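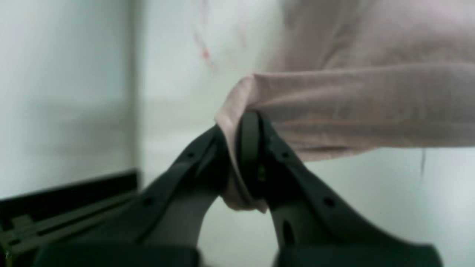
Routine care of a gripping cell begins at the fingertips. Earlier chapters treated the arm, the controller and the safety circuit as fixed equipment, installed once and checked on a schedule. The fingers of a cloth-handling cell can't be treated this way. They touch every piece of work, they wear first, and small changes in their surface soon change how the whole cell behaves. When pink cloth is pinched at a fold, as it is by the two fingers at the start of this chapter, the load is carried by a small area at the tips, and the black pad on the right finger must press squarely on the material. A pad that has hardened or turned on its seat will still close, and the controller will still report a closed grip, but the cloth may slide out during the lift.

This chapter follows one cell through a full cycle of setup, inspection and repair. The cell belongs to the training workshop at Skirgate, where it is used to pick up and lay out light textiles. It was built by Femetti and is fitted with a two-finger gripper supplied by Nomerer. The service records quoted in the chapter were kept by Anjani Kwok, who was responsible for the cell during the period covered, and were checked for this edition by Yasir Cheema.

## 7.1 What the Technician Is Asked to Do

After studying this chapter, the reader should be able to:

- inspect finger pads and decide whether they can stay in service
- replace a pad and confirm that the two tips meet correctly
- set the closing force for a light fabric
- carry out a test grip and record the result
- trace a dropped piece to the fingers, the settings or the material

The work requires only hand tools, a clean cloth and the cell logbook. Power to the gripper must be locked out before any pad is removed. The lockout procedure is given in Chapter 2 and is not repeated here.

## 7.2 The Test Grip

The test grip is the basic check used throughout the chapter. It is made with cloth of the same kind that the cell handles in normal work, never with a stiff card or a block. Rigid test pieces hide faults in the pads, and a gripper that holds a block well may fail on a thin fold. The technician places the cloth loosely on the work surface, closes the fingers on it, and looks at the tips before any lift is ordered. In the test grip shown in this section, the cloth stands in a tall fold at the fingertips and also hangs down into the space between the fingers. Material in this space is acceptable if it hangs freely. It must not be drawn into the moving parts of the tip, where it can catch or tear.

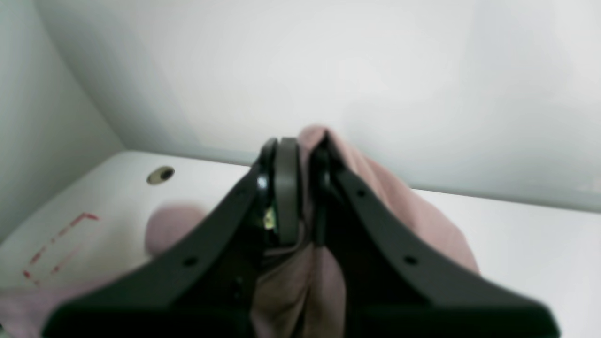 The position of the grip on the work surface should also be noted in the logbook. Pad wear is often uneven, and a fault may appear at one station and not at another. At Skirgate, positions are recorded by reference to fixed features of the cell, so that a later reader can find the same spot. The round hole toward the back of the white surface can serve as such a feature, and it is a better choice than the red lines near it, which are faint and broken. Marker lines fade with cleaning – a fixed opening stays where it is.

The log for this cell covers 682 test grips made over 18 weeks, beginning in October. Pads were inspected after every 200 grips and whenever a piece was dropped. The entries are brief, but they show the order in which faults were found and the steps taken to correct them. Section 7.3 begins with the pads and describes the method of inspection published in the Jafarzadeh service guide, together with the changes made to it at Skirgate.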